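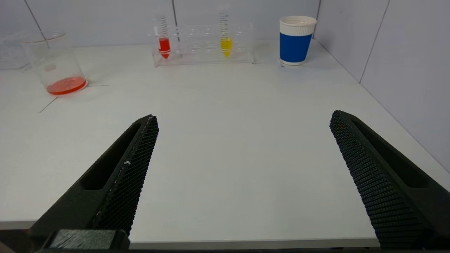

2 min read

The ferry to Elidbridge was late again. She waited on the dock with her mother's suitcase and a paper bag of plums. It was March and the plums were hard.

She had sold the house at Drernumden for 4,000 less than she wanted. The buyer had asked if the stove worked. She said yes, if you kicked it.

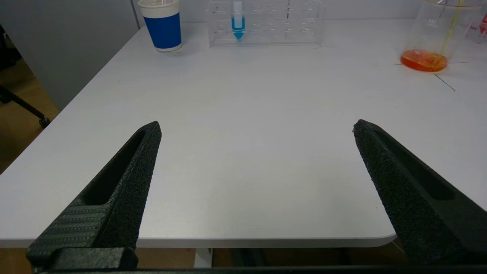
The Crossing

The trip took 17 minutes. A boy across from her was eating crackers out of his hat. She opened the suitcase on her knees and looked through the letters, all 60 of them, still in their envelopes.
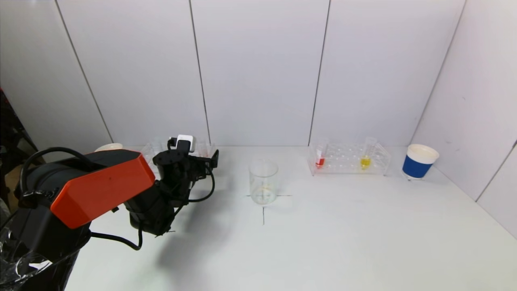 A white tabletop.

Her mother had written to the same man in Trarnus for years and never mailed one. The stamps were already on.
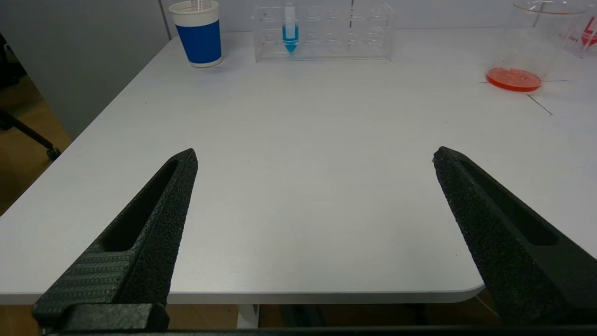 Her aunt's kitchen was on the second floor, over the bakery, and smelled of bread and floor soap. The aunt took the suitcase without asking what was in it. She cleared the cups away and wiped the table, which was white and had a lot of room on it. They laid the letters out in rows. The aunt read the first one standing up, then sat down and read it again.

"He came to the funeral," she said. "He stood in the back."

She got up and put the plums in a bowl.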